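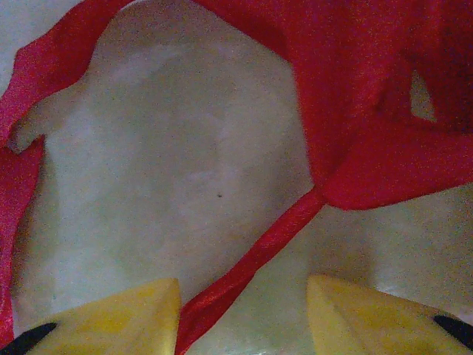 3.2 Materials and washing procedure

Red cloth was chosen for the main trial because earlier work at Plornow had found that red dyes lose colour sooner than blues or browns. All pieces were cut from a single roll supplied by Calloway and hemmed by hand.

Each piece was washed at 40 degrees with the Tinar liquid, 5 ml per load, and dried flat indoors. The cycle was repeated 17 times. Colour was judged under a daylight lamp by two readers working apart, using the grey scale described in Section 2. Where the readers differed, the lower grade was kept.

Shiny fabrics are awkward to grade. A fold that catches the light looks several shades brighter than the crease next to it (Figure 1), and a reader who moves the cloth can easily change the result. We therefore pressed every piece and viewed it at 45 degrees – the angle used in the Giltevier study (Whitfield, 2016).

Two pieces were set aside after the hem came undone in the machine. Their grades are left out of Table 2.

Figure 1. Red fabric with a satin-like sheen, lying in loose folds.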